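« On a d'abord acheté la table »

Sena Annan gère les achats chez Dodar, un petit atelier qui prépare des tâches de manipulation pour bras robotisés. Pas ingénieure, elle y tient. Comptable de formation, arrivée pour six mois, restée. On l'a eue au téléphone entre deux livraisons, un peu avant midi, en mars. Conversation hachée, deux interruptions, notes remises en ordre après coup.

Première question, la plus bête : on commence par quoi quand on a un budget et pas de matériel ?

« Par ce qui ne bouge pas. La table, le sol, les câbles. Tout le monde veut parler du bras. Moi je demande où il va être posé, qui va passer derrière, où est la prise. Le bras, de toute façon, il a du délai. »

Le délai, elle y revient souvent. Chez Ayaaba, leur fournisseur pour les pinces, elle a appris à commander les doigts de rechange en même temps que le corps. Pas après. « La première fois j'ai oublié. Enfin, pas oublié, j'ai cru que c'était inclus. Ça ne l'était pas. On a attendu, l'équipe travaillait avec une paire pour deux postes, ambiance moyenne. »

Le poste de départ, celui du projet Prisonwood, a coûté 2211 euros hors bras. Elle a le chiffre en tête, elle l'a défendu trois fois en réunion. Dedans : mobilier, pinces à main, câblage, un écran d'occasion. Et les objets à saisir, une ligne à part, 20 euros.

Vingt euros, vraiment ?

« Vraiment. Des gobelets en papier, une corbeille en fil métallique, des balles. C'est la ligne la moins chère et c'est celle qu'on m'a le plus discutée. On me disait : pourquoi acheter une corbeille, prends un carton. Sauf qu'un carton, ce n'est pas la même prise, et au bout d'une semaine il est mort. »

Les pinces tenues à la main, c'était son pari à elle. Avant d'immobiliser un robot complet, faire faire les gestes par des gens, avec le même type de doigts que la future machine. Deux pinces à 700 euros chacune, soit la plus grosse part de l'enveloppe.

« 700 et 700. J'ai voulu en prendre une seule, pour voir. Le responsable technique m'a dit non, à une main tu n'apprends rien sur ce qu'on veut faire. Il avait raison, je lui ai dit d'ailleurs, ça lui a fait plaisir. » 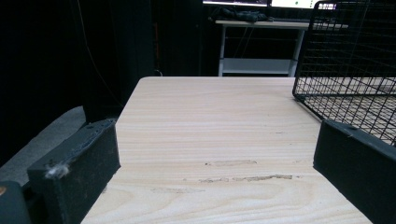
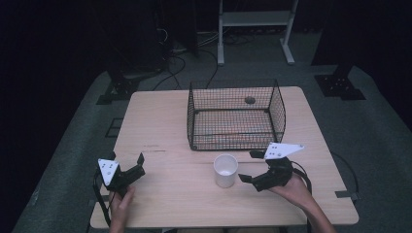 Projet Prisonwood : les pinces noires, la table en bois clair et la corbeille en fil métallique noir.

On parle d'usure. Sujet qu'elle aime bien, visiblement. Les doigts se marquent, les plateaux aussi. Elle n'avait rien prévu au départ pour ça, maintenant elle garde une réserve.

« Une table rayée, tu la gardes. Un doigt abîmé, ça dépend. Je demande qu'on me le montre avant de commander, sinon on change tout tout le temps. » Et les câbles ? Soupir. « Les câbles, prends toujours plus long. Toujours. J'ai racheté des rallonges trois fois, et chaque fois il y a les frais de port. Sur une petite commande le port c'est idiot, ça mange tout. »

Louer, acheter ? La question s'est posée pour le bras. Jekthorpe proposait une location avec maintenance, tarif correct, engagement long. Elle a fait deux colonnes sur un tableur, puis une troisième avec le coût d'une panne. C'est la troisième qui a compté.

« En location, la panne n'est pas pour toi mais l'attente est pour toi quand même. Personne ne met l'attente dans le devis. J'ai demandé à Jekthorpe un délai d'intervention écrit. Ils ont mis du temps à répondre - j'ai considéré que c'était une réponse. » Dodar achètera donc, a priori à l'automne. Rien de signé.

Elle n'a pas que des bons souvenirs. Les supports, par exemple, achetés trop tôt, avant d'avoir fixé l'emplacement. Une partie a été renvoyée, une partie dort dans un placard. Elle les compte comme une perte et ne cherche pas à les recaser « pour faire joli dans le bilan ».

Ce qu'elle demande maintenant aux techniciens avant tout achat : une demi page. Le geste à faire, les objets, la place au sol. Pas de référence catalogue. « Quand on m'envoie une référence, on a déja décidé. Quand on m'envoie un geste, je peux chercher. » Certains jouent le jeu, d'autres envoient un lien à minuit avec un point d'interogation.

Et pour quelqu'un qui démarre, avec une enveloppe du même ordre ?

« Ne pas tout dépenser le premier mois. Garder de quoi corriger. Moi j'aurais dû garder plus. » Elle réfléchit. Puis on sonne à l'atelier, un colis, sûrement les rallonges. Elle doit signer, elle rappelle si on veut le détail du tableur. On veut bien le détail du tableur.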